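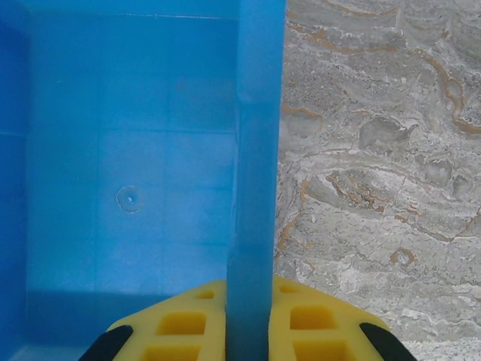 Fig. 1. A blue plastic bin from above, next to a gray marbled surface.

Week 3 – Storage and the small kitchen

Okay, last week we ran out of time in the middle of stock rotation, so I'm picking up there. If you missed it, get the notes from Suha Masri, hers are better than mine anyway.

First in, first out. You know the phrase, you've all seen it on a wall somewhere, and most of you have worked in a place that ignored it. New stock goes behind old stock. Every time, even when the delivery driver is standing there wanting a signature and you've got 40 covers in an hour. I ran a little café called Pustau for a few years and I threw away so much yogurt the first summer that I still feel bad about it!

Labels next. Write what it is, the date it was opened or made, and your initials. "Sauce" is not a label. Marcus Boateng asked whether you need to label things you'll use up the same day, and my answer is yes, you do (you won't use them all up the same day, trust me).

Containers. Square or rectangular ones waste less shelf than round ones, and you want a flat bottom and corners you can get a cloth into. Buy one size if you can and buy spare lids. Color coding is great as long as everybody on every shift knows the code – write it down and tape it inside the cupboard door.

Shelf order in the fridge, top to bottom: ready-to-eat food, then dairy, then raw fish and meat at the very bottom. Raw chicken goes under everything else. We'll do the cooking temperatures next time and I'll hand out the chart then.

For next class, please read the Greenberg chapter up to page 127. Then spend 30 minutes drawing your own fridge at home, shelf by shelf, as it is right now. No tidying first! Bring the drawing with you. Demetrius Villanueva and Tuấn Đồng are up first to talk us through theirs.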